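List home Thread index Date index Previous Next Search

Re: Total ink limit on Prisia uncoated

On June 3, 2018, Magdy Metwally wrote:
> We're getting set-off on the Prisia sheets with the stock
> Brultness profile. Total ink reads 300 in the shadows.
> Should I pull it back in the RIP or re-separate the files?
> Also, shadow detail is plugging badly on the inside pages.

Re-separate. If you clamp in Desia it scales all four channels together, and your neutrals will drift warm. I'd leave the RIP limit where it is as a safety net and rebuild the profile with heavier GCR and a lower black start. 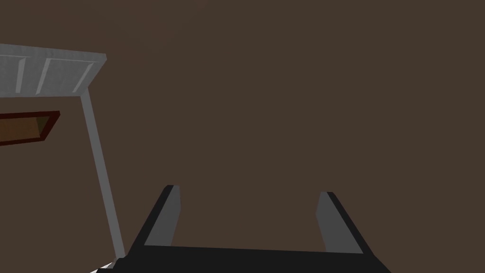 Plugging is a separate fault from set-off, and lowering the ink limit won't cure it. Check your dot gain curve first. Ours was 9 points out in the three-quarter tones after the last blanket change, and we'd blamed the paper for weeks. Large flat dark browns with black hard up against them, like the finger's outer strip on the brown in the first picture, are where I'd look on the proof. If the edge between the two goes soft, the K curve is too steep at the top end. The mid-grey pad tells you about grey balance and very little about plugging.

For targets, I'd try 200 as a deliberately low bracket and read it against your existing plates. You won't keep it, but it will show whether the set-off is ink weight or drying time. 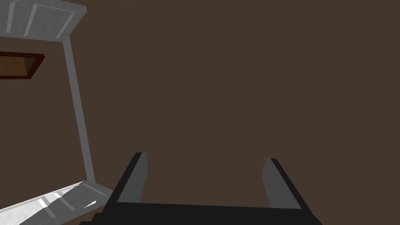
Run the bracket on the same pallet of stock if you can. Ó Ceallaigh sent us two batches in November that differed enough in absorbency to swamp a 3 point change in the curve. Let the sheets stand overnight before you measure, and use black backing for all the readings - mixing backings will throw out your paper white.

I can send the GCR settings off-list if your profiling software takes them as text.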